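Slide 4. Trousers with accessories attached

Recap from slide 3 in one line: flat garments are sorted by fabric weight, then folded to shelf depth. Trousers follow the same rule until something is left in the loops.

At the Salville intake room, 735 pairs of trousers came through up to July. Of those, 46 arrived with a belt still fitted. The number is small, but these pairs took far longer at the folding table than the plain ones. Amado Navarro kept the log. His sheet is in the handout, page 3.

Slide 5. Belt first, fold second

Lay the jeans on a clear stretch of table, legs away from you, waistband at the near edge. Fold one leg over the other. Open the buckle if it is closed. Lift the free end of the belt clear of the denim before pulling, so that the strap runs out along the waistband and does not drag across the fabric.

Pull from the buckle end. The tip passes through a belt loop, the buckle usually does not. Pause here and let people work out which way their own belt would go.
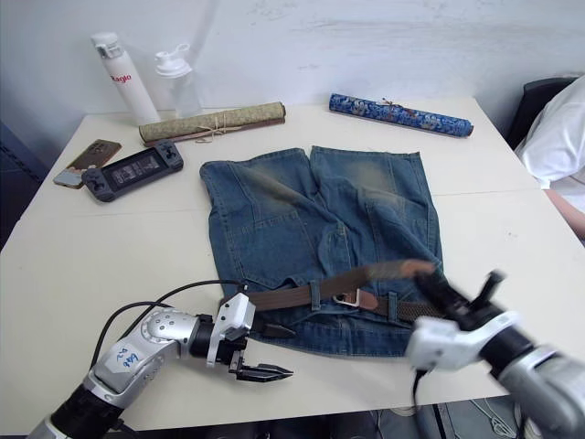
The rear center loop is the usual sticking point. On older denim it has often been restitched and sits tight against the waistband. Hold the waistband flat with one hand and draw the belt with the other. Pulling harder with no hand on the waistband undoes the fold, and the pair has to be laid out again.

Coil the belt with the buckle on the outside. Tag belt and jeans with the same number. Koppel stores the two apart, Kudbridge keeps the coil on top of the folded pair. Both work. Mixing the two methods in one building does not — see the question from last year's session.

Slide 6. Shelf load

Standard shelf is 700 mm wide. Two stacks of folded denim side by side, with a gap for the hand. With a belt left in, the waistband end of the stack rises faster than the leg end and the stack leans forward. Alternating the direction of each pair corrects the lean but hides half the size labels.

Gunārs Vanags will object that a belt helps the pair keep its size at the waist. Answer: we saw no difference in the Skevana stock, but nobody measured it properly. Say so and move on.

Slide 7. Creases

Skip if short of time. Fade lines on the thighs are not creases and will not press out. Real creases from storage mostly run across the knee — fold at a different height on the next rotation.

Hand over to Amado for the tagging demonstration.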